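How to fold pants with elastic waist so they stay folded?

Posted in Home and Laundry, Wamdale Community Help

Hello all. I have a problem with folding of soft pants, the kind with gathered elastic at the waist.

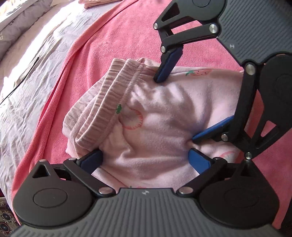 I fold the legs together, then in half, then again in half, and it looks fine for one minute. Then the waist pulls itself together and the whole thing becomes a bundle. I do my folding on the bed, on top of the blanket, in the evening when the laundry is finished. My drawer is 45 cm wide and I would like that the pants stand in one row. Now they lie in a heap and every morning I must search. Must I iron them first? I would prefer not to.

Skomel

Ironing is not necessary, the elastic will gather again anyway. What helped me is to begin from the waist and not finish with it.

Lay the pants flat, front side up. Put one leg over the other. The crotch part makes a small triangle which stands out, so fold it inside and you have a straight edge. Now pull the waistband to its full width with two hands, hold it for a moment, and fold it down toward the knees. After this bring up the bottom of the legs and push them a little inside the waistband, like in a pocket. The elastic then holds the packet closed.

I also advise you to leave the bed. A blanket is soft and it moves together with the fabric, so you can not press out the air. I use the kitchen table. For very thin fabric the pocket can be too thick, then only roll from the legs up to the waist.

Tawhiri

just roll them. works for everything

Ciltine

Thank you both. I tried the pocket way on Friday with the pajama pants and they are still closed. For the jeans I will stay with my old fold.

Skomel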